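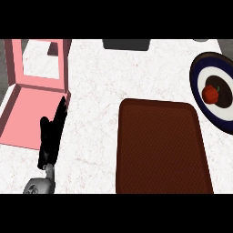 The simulated kitchen counter used by the Gurwood robotics club, with the gripper beside the pink box.

11/18/25
By the Savix newsroom

GURWOOD – If you had stopped by the Gurwood robotics club on a weeknight this fall, you would have found 11 students crowded around a couple of screens, arguing very happily about a pink box.

The box sits on a marble counter that exists only in simulation, along with a brown tray and a plate with a piece of red fruit on it. The students are writing the code that moves a robot arm around that counter, and they have logged over 779 practice runs since the project began in June (a good many of them, members cheerfully admit, ended with the arm somewhere it had no business being).

It is all in preparation for the Skallano Challenge, a contest for school clubs held entirely on the computer. Teams are given a kitchen and a set of chores, and they earn points for each one the arm finishes within eight minutes. Closing a lid sounds simple enough – the club spent most of October on it.

Gurwood's entry is due next month. Until then the club meets after school in the Voß Building, and any student who would like to come and try steering the arm is welcome, whether or not they have ever written a line of code before.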